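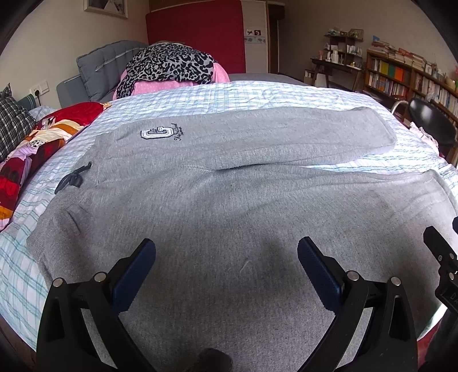 Minutes of the working group on good practice for home recordings
Garment handling, hand-held gripper sets

Place: Rulavix, upstairs meeting room, and by telephone for Farah
Present: two persons from Rulavix, one from Altum, one from Farah, one from Paralier (taking the minutes)
Start: 10:15

1. Minutes of the previous meeting

Approved with one correction. Under the item on storage, "must" is changed to "should", as it was agreed in May and written wrongly by me. The corrected version is already in the shared folder.

2. State of the review

Altum reported on the check of the garment recordings. In total 3,721 recordings were received from the homes, and 1,102 of them have been reviewed by a second person. The rest will be reviewed in the same way, but Altum asked to have the rules fixed first, so that the reviewers do not need to go back a second time.

Most remarks of the reviewers concern the start position. In the present rule it is only written that the garment is "laid flat". Some operators understand this as smoothed by hand, others lay the piece down once and begin. Both kinds were accepted until now.

3. Start position for trousers and sweatpants

Long discussion. Rulavix proposed the following text:

3.1 The garment is spread on the bed with both legs apart, so that the bedding can be seen between them.
3.2 Folds at the waistband are allowed. The operator does not iron or pull the fabric before the start.
3.3 If there is a drawstring, it stays as it is found, tied or not tied. It is noted in the form.
3.4 Both grippers are open at the start and do not touch the garment.

Farah was not in agreement with 3.2 and would like to have the waistband flat, because it makes the comparison between two homes easier. Altum answered that people do not have flat waistbands at home. After the discussion 3.2 was kept, with the addition that the form has a box for "waistband bunched".

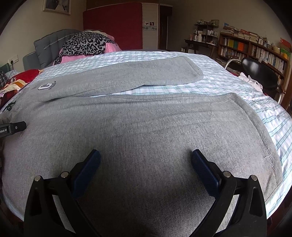 For 3.4 it was asked how far the fingers should be open. It was decided not to give a distance. The word "clearly open" is enough, and the reviewer may ask for a repetition if it is doubtful.

4. Loose threads and lint

Paralier raised this point. Threads on the fabric are sometimes removed by the operator in the middle of a recording, with the hand, and then a hand appears where it should not. New rule: threads are removed before the start or they remain until the end. Light threads on grey fabric do not make a recording invalid. Agreed by all.

5. Surroundings

The old text says that the room must be "tidy". Rulavix finds this not useful, and the others share this opinion. Blankets, pillows and clothes may stay on the bed or next to it if the work area is free. The operator still has to check before the start that no letters, medicine labels or family photographs can be read or recognized. Altum will write the new paragraph.

Cables: a cord that hangs from a wall outlet is accepted if the operator does not have to step over it. Farah wanted a stronger rule but agreed to try this one first.

6. Breaks and care of the tools

Operators shall make a break of 15 minutes after each block. The finger pads are wiped in the break, and the pivot pins are looked at for play. If a pin is loose, the set is not used again on the same day. It was asked if this can be decided by the operator alone. Yes, it can, and no approval is needed.

7. Version of the rules

The changes from items 3 to 6 go into version 4 of the document. Recordings made under the older version stay valid and are marked with the version number.

8. Tasks

Altum: paragraph on surroundings, new box in the form
Rulavix: final wording of item 3
Farah: list of cases where the reviewers did not agree
Paralier: minutes, and version 4 in the shared folder

9. Other matters

Farah asked if towels can follow the same start position. Not discussed for lack of time, moved to the next meeting.

End: 12:05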